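Section 4: Mounting the Badis desk frame and routing cables

This section covers fixing the tabletop to the Badis frame, leveling the desk, and routing cables from the top surface to the Pesberg under-desk tray. Assemble the frame as described in Section 3 before you start. Two people are needed to turn the desk over.

4.1 Fixing the tabletop

1. Lay the tabletop face down on a blanket or on the flattened packing carton. Check that there are no screws or staples underneath it.
2. Center the frame on the tabletop. The overhang at the left and right ends must be equal. At the rear edge, leave 50 mm free for the cable drop.
3. Mark the screw positions through the slots in the side brackets.
4. Drill pilot holes. Put tape on the drill bit to mark the depth, which must be less than the thickness of the top.
5. Drive all screws by hand until they just touch the bracket, then tighten them in a diagonal order.

Caution: Do not use an impact driver. The threads in a wood top strip easily, and a stripped hole cannot be reused with the screws supplied.

Note: The slots in the side brackets let the top swell and shrink across the grain. Do not fill them or replace the screws with a larger size. Solid tops that are fixed too tightly may cup during the heating season, usually from November onward.

6. Turn the desk upright with one person at each end. Lift by the frame – never by the tabletop.

4.2 Leveling

1. Place the desk in its final position.
2. Set a spirit level along the front edge, then from front to back.
3. Turn the feet counterclockwise to raise a corner. Lock each foot with the thin nut.
4. Push down on each corner in turn. If the desk rocks, repeat step 3.

4.3 Routing cables

Place all equipment on the desk before you fix any cable. Let each cable lie loose until its full path to the tray is known, and leave enough slack for the equipment to be moved over its normal range. 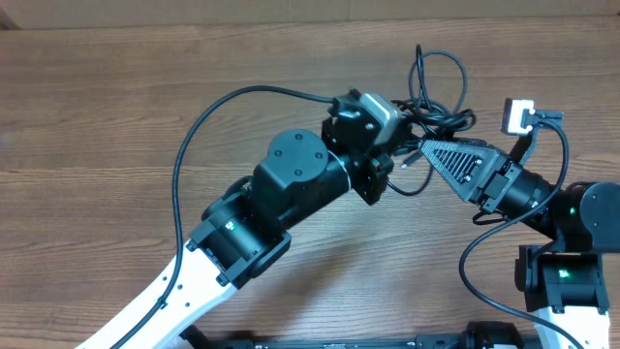
Figure 4-3. Wood-grain top with a tangle of dark cables.

1. Separate power cables from signal cables. Run power on the left side of the tray and signal on the right.
2. Starting at the equipment end, straighten each cable and remove any twists.
3. Fit a Flarer hook-and-loop tie every 500 mm. Ties should be snug but still able to slide.
4. Pass the cables over the rear edge and down through the 50 mm gap. Fit the edge guard where they cross the wood.
5. Coil any extra length inside the tray. Do not coil it on the floor or around a leg.

Caution: Do not bend a cable sharply over the rear edge without the guard. Replace any cable with a cut or flattened jacket.

Note: On the sit-stand version, raise the desk to its full height before you close the tray. If any cable pulls tight, free more slack from the coil and test again.

4.4 Care of the surface

Wipe along the grain with a damp cloth and dry at once. Do not use scouring pads or solvent cleaners. Sutcliffe furniture oil may be used on solid tops only – veneered tops need no oil.

Manual revised 11 Jun 2022 by Uriel Ojeda. For tray replacement parts, see Section 7.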